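25/08/2019 - second release of the Mimville episode archive. Replaces the first release in full; do not mix files from the two.

# mimville-audio-archive

Edited episodes, raw interview tape and transcripts from the Mimville oral history podcast. Interviews were recorded in Mimville and Rurbridge. The archive is kept by Kobe Goossens, who also cut most of the episodes.

## Contents

| Folder | What it holds | Format |
|---|---|---|
| `episodes/` | Final mixes as published | MP3, stereo |
| `tape/` | Unedited interviews, one file per sitting | WAV, mono |
| `transcripts/` | Plain text, one file per episode | UTF-8 |
| `notes/` | Show notes and cover art | Markdown, PNG |
| `index.csv` | One row per file | CSV |

The full archive holds 100 episodes. `tape/` holds 500 interview files, many of which were never used on air. Total length of all raw tape is 800 hours.

## File names

Names follow `town_speaker_part`. The town is `mim` or `rur`. The speaker is a number, not a name - the key that links the two is not part of this release. Part numbers start at 1. A sitting that ran past a battery change has more than one part, and the parts overlap by a few seconds. The overlap has been left in.

## Show notes

Each file in `notes/` has the episode title, the air date, a summary of up to 3 paragraphs and a list of places mentioned. Early notes were moved over from the old Dastora site and still carry its line breaks. Links in them were checked once and dead ones were removed without a marker.
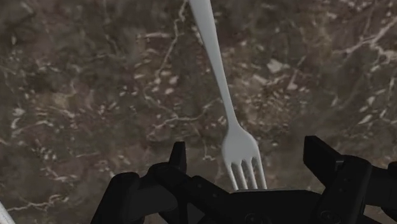
*Cover art, "Supper at the Ammann": fork over dark marble, computer render.*

Cover files share the base name of the episode they belong to. Where an episode has no cover, the player should fall back to the series logo in `notes/default.png`.

## Transcripts

Transcripts were typed by hand from the final mix, so they match `episodes/` and will not line up with `tape/`. Time codes appear at each change of speaker. Words that could not be made out are marked `[unclear]`. Laughter and long pauses are marked; coughs and filler words are dropped. Local spellings follow the street signs in each town.

## Audio levels

Episodes were leveled to a common loudness before export. Raw tape was not touched, and levels vary a good deal between sittings. Several Rurbridge files have a low hum from the hall heating. A high-pass filter removes most of it.

## Known problems

- `index.csv` lists length in seconds for episodes and in minutes for tape.
- The Ammann hotel interviews have two speakers on one channel. They have not been split.
- Air dates for the December specials are the upload dates. The broadcast dates are lost.
- Two speakers asked to be removed after the first release. Their numbers are skipped and will not be used again.

## Use

Episodes and transcripts may be copied and shared with credit to the podcast. Raw tape is for research and teaching only; ask before playing any part of it in public. Music beds are licensed for the finished episodes and may not be pulled out for other work.

To report an error, open an issue with the file name and the time code. Requests from speakers or their families go straight to Kobe Goossens and are handled before anything else in the queue.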